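Filed under: Moving House / Help & Advice / Your Questions

Moving with Lilora: the questions we get asked most

Lilora is a small removals and storage firm in Humbridge. We have two vans, a dry store on the Abdella estate and a phone that rings mostly at teatime.
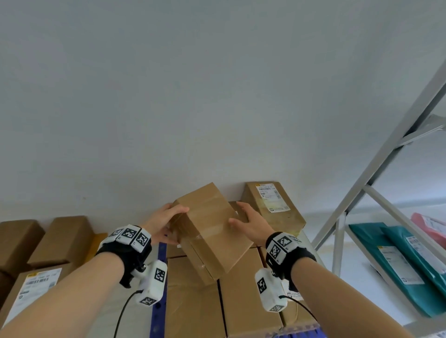
Before you book

How much notice do you need?

Three weeks is comfortable. Ten days is possible. We once had a call from a man whose lease ended at noon the same day, and he sounded very calm for someone standing in a full kitchen. We couldn't help him, though we do think of him now and then. June goes first, so if you have a June date in mind, ring us as soon as you have even half a date.

My completion date keeps moving. Will you charge me?

You can change the date once for free, up to five working days before the move. After that it's a flat fee, which is on your quote in letters large enough to read. We know it isn't your fault. It's usually somebody's solicitor, and it's usually the one at the far end of the chain who only answers letters.

Do you need to come and see the house?

For anything bigger than a one-bedroom flat, yes. People are very bad at describing their own belongings. "Not much, really" has so far covered a full-size loom, a shed with another shed inside it, and 887 jigsaws. The visit takes half an hour and we don't judge. We do look in the loft.

How far will you go?

Anywhere on the mainland. Nimport and the villages count as local. Islands need a ferry, ferries need patience, and both are quoted separately.

Packing

Can I do my own packing?

Of course, and most people do. Use double-walled boxes, tape the bottoms as well as the tops, and fill them up so that they don't sag when another one goes on top. Old supermarket banana boxes have holes in the bottom. This is good for bananas.

What goes in which size?

Small boxes for heavy things, large boxes for light things. Everyone nods at this and then puts the entire cookery shelf in the biggest box they can find. If you can't lift it, please assume that we'd also prefer not to.

How should I label them?

Write the room it's going to, on two sides and the top. The room in the new house, please, and not the one it came out of, unless you're bringing the old house with you. "Misc" is allowed on three boxes per household. We have no means of enforcing this.

Can I leave clothes in the drawers?

Light things, yes. Jumpers and socks travel very well where they are. Take out anything that leaks, rattles or would need explaining if the drawer came open on the front path.

What won't you take?

Paint, petrol, gas bottles, fireworks, anything alive. Houseplants are a grey area – we'll carry them on short local moves if there's room, but they aren't insured and they don't like it. Fish should go with you. So should your passport, your kettle and the keys to the place you're moving into.

On the day

What time will you arrive?

Between eight and half past. If we're going to be later than that we'll ring, and it'll be a person ringing and not a text with a smiling van on it.

Should I stay and help?

You should stay, certainly. Helping is another matter. The most useful thing you can do is stand somewhere central and say "bedroom" or "garage" when asked. After that, tea.

My sofa went in through the window. Will it come out again?

It will come out the way it went in, so please tell us beforehand. If you've since had the window replaced with a smaller one, tell us sooner.

Do you take things apart and put them back together?

Beds and tables, yes, if it's on the quote. Flat-pack wardrobes we'll take apart, but some of them have only one build in them and will never be the same again. We'll tell you what we think before picking up a screwdriver.

Storage and money

How long can I leave things in the store?

As long as you like, in blocks of four weeks. Our longest-standing customer put in a piano and two armchairs while she decided what to do about her conservatory. She's still deciding.

Can I visit my things?

Yes, with a day's notice. If you want something from the back, give us two.

What does the insurance cover?

Boxes we've packed are covered up to £1,000 each. Boxes you've packed are covered against loss, fire and water, but not for breakages inside. Any single item worth over £2,000 needs to be listed by name, with a photograph if you have one.

Something is broken. What now?

Tell us within seven days, and keep the pieces. Hamdia Kumsa in the office handles claims. She is fair, quick and unmoved by adjectives, so just say what it was and what's happened to it.

Do you want the boxes back?

If they're ours and still square, yes please. Flatten them, ring the office, and we'll collect when we're next passing. Wet ones can go in your recycling.

Page last checked 27 March 2022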